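Zavik G2 gripper: four weeks with it on my desk arm
Posted by Amber Maes, 13 Jul 2022
Filed under: Grippers, Small arms

I swore I wouldn't buy another gripper this year, and then the Zavik G2 dropped to 388 euros and, well, you can guess the rest. I've now had it on my little Sirnard arm for four weeks, mostly picking up whatever happens to be lying on the table (pens, glasses cases, the odd teaspoon), and I think I've got a fair idea of what it's good for.

I should say what I'm comparing it with. My old gripper was the Pristov two-finger one, which cost me 200 euros second-hand and has been bashed about for ages. I also had a Coşkun soft gripper on loan for a weekend, the kind with the squashy fingers, and I'll come to that.

Fitting first. The G2 comes with an adapter plate and a bag of screws, one size too long for the Sirnard flange, so I ended up using the ones from the Pristov. The cable is nice and bendy and clips along the arm without pulling. Setting it up in the controller was quick once I'd found the right menu, but the printed guide is hopeless and still shows the old software! Go straight to the download page.

The fingers are what you're paying for, really. They're chunky, dark wedges with a flat tip and a crosshatch pad on the inside, and that pad has a lovely bite to it. On the Pristov the pads were smooth rubber and a round pen would roll out sideways the moment the arm sped up. I did 34 lifts with an ordinary pen on each gripper, same speed, same spot on the table. The Zavik dropped it twice. The Pristov dropped it 18 times, which is more than half and made me feel rather silly for putting up with it so long.

Where it struggles is anything thin and flat. The tips are blunt, so they want to land on the table before they've got under the edge of a thing, and a ruler or a bank card is pretty much hopeless unless you let it hang over the side. Two pens close together are a pain as well, as there's not much room to get a fat finger down between them. I've been nudging one away first with the outside of a finger, which feels like cheating but works most of the time.

The Coşkun was the complete opposite. Gorgeous with a soft pouch or a bread roll, useless with a marker, and it needs an air supply humming away in the corner. If you mostly handle squishy things, have a look at it. I couldn't live with the noise.

My wrist camera sits low and looks out between the fingers, and I was worried the wider G2 would block the view. It does eat up both bottom corners, and if something slides under a tip you lose sight of it. Opened right out, though, there's plenty of table left to see. I did have to redo my camera offsets from scratch, so leave yourself an evening for that.

Grumbles, then. The pads are glued on and Zavik don't sell spares yet (they told me August). Dark fingers show up every scuff. And the power lead is far too short for a normal desk, so mine runs through an extension that I keep kicking.

Would I buy it again? Yes, at the sale price. At full price I'd think harder, and if you already own a Pristov I'd try sticking some grippier pads on that before spending anything. I'm going to have a go at that myself next, and I'll put the numbers up when I've got them. 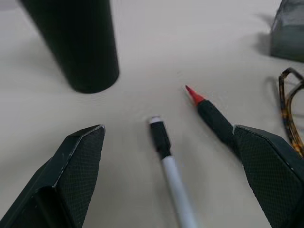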